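How many demos before you stop trusting your own data?

jilevel_benjie
Started 4 Aug 2021

Okay so I've been collecting demos with the two-handed setup, task is chopsticks into the cup, and I'm at 800 episodes now. The policy is still lousy! It goes to the pile fine and then just sort of dithers over which stick to take. My plan was to push on to 1000 and retrain, but before I burn another few evenings on it I wanted to ask whether more of the same is even worth it (I have a feeling I know what some of you will say).

Each episode starts with the sticks dumped in a loose pile and the cup on its side. One hand deals with the cup, the other goes for a stick. I've been doing them in people's homes so the background isn't always my boring desk. Left hand view from one of them:
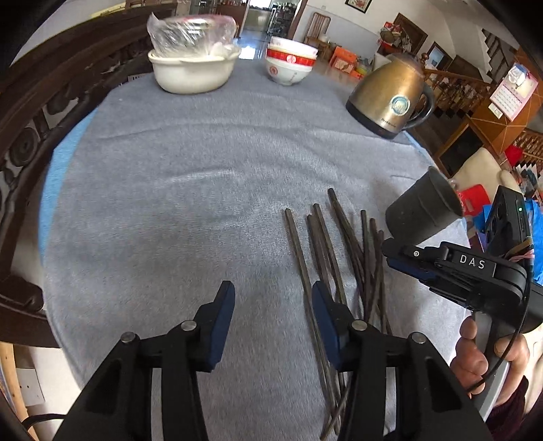

Left gripper open next to the pile, right one over by the cup.

I pick whichever stick looks easiest, so there's no fixed order. Is that my problem?

femke_v
Yes, I'd bet on that. You've got sticks crossing each other and one sitting apart from the rest, and if you take the loner one time and something out of the tangle the next, the model sees two right answers for pretty much the same view. Pick a rule. I always take the most separated one first, and it made a huge difference on my cutlery task.

Skelberg
Gonna disagree with Femke here. If you always grab the loner it never learns to pull one out of a tangle until the end of the episode, and by then it's already drifted. Keep the variety and use a policy class that can handle more than one answer. What are you training with, Benjie?

jilevel_benjie
Plain regression on actions, nothing fancy. I know, I know.

Skelberg
Well there you go. It's averaging between two sticks and heading for the gap. Change that before you record a single new episode.

femke_v
Sure, but he can do both? A consistent operator never hurt anybody's dataset. I had a guy record 45 episodes for me in his own style and I ended up pulling every one of them back out.

M. Hoekstra
Different question, that gray cloth. Are you using it everywhere? Dark pads and a dark cup on soft gray isn't giving you much contrast, and plush stuff wrinkles. I'd swap the cover every session. We lost most of January to a model that had basically memorized a tablecloth.

jilevel_benjie
Ha, no, it changes, but I've been lazy about it. I think I have 12 covers total and use maybe half. I'll start rotating them properly.

jelle_k
I'd leave the wrinkles in btw. Flat cloth in training and then a fold in somebody's kitchen and the fingers come in too high or dig in. Ask me how I know.

M. Hoekstra
Oh I'm not saying iron it! Just not the same one over and over.

jilevel_benjie
Alright, so I'm going to swap the policy first and retrain on what I've got, no new episodes. If it still dithers I'll try Femke's rule on a fresh batch and compare. Will post the numbers either way, probably in the Misby thread so they're next to the old ones.

Skelberg
Hold out a couple of whole homes for the test, please, not random episodes.

Recent threads
Reinholz finger pads peeling, anyone else?
Misby results thread (post yours)
Syncing left and right streams after a dropped connection
Throwing out failed grasps: yes or no?

Contact the moderators | Copyright 2021 the posters | Back to top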